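Search jobs, places, keywords Go

Linen and Garment Room Attendant, Bailly House, Windau

We are looking for a kind, steady person to join the garment room at Bailly House, our residential home in Windau, and we would love to hear from you even if you have never set foot in a laundry before! Much of what we do can be learned in your first month, and Anatole Moulin, who runs the room, is very patient (and makes a decent pot of coffee).

You may have heard that we are changing how we work. In October we brought in 2 Briltis folding machines, and they now take care of the sheets, towels and pillowcases. That used to eat up most of the morning, and sore shoulders came with it. Our people have kept their jobs and their hours, and the day simply looks different now: more time on residents' own clothes, more mending, more talking with families about a lost cardigan.

The machines are good with anything flat and plain. Knitwear is another story, and so is anything with sequins, clasps or a sleeve that has gone inside out, so these pieces are still laid out and folded with a person in charge. Part of the new job is working with hand-held grippers, picking up and folding garments at an easy pace so that the next generation of machines can learn from people who know clothes.
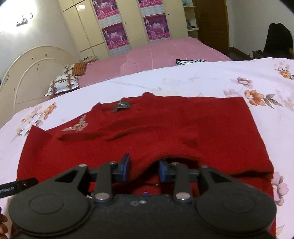 We ask for careful hands, a friendly manner and a willingness to tell us when a new tool is slowing you down, as your opinion really will be used when we decide what to change next. The post is 40 hours a week, with training on the Briltis machines and the grippers paid at the full rate, and there is a bus stop by the Zumley Road gate.

To apply, send a short letter to Baptiste Courtois at the Bailly House office by 15 February 2018. Tell us a little about yourself and any clothes you have looked after, at work or at home.

2 comments 40 shares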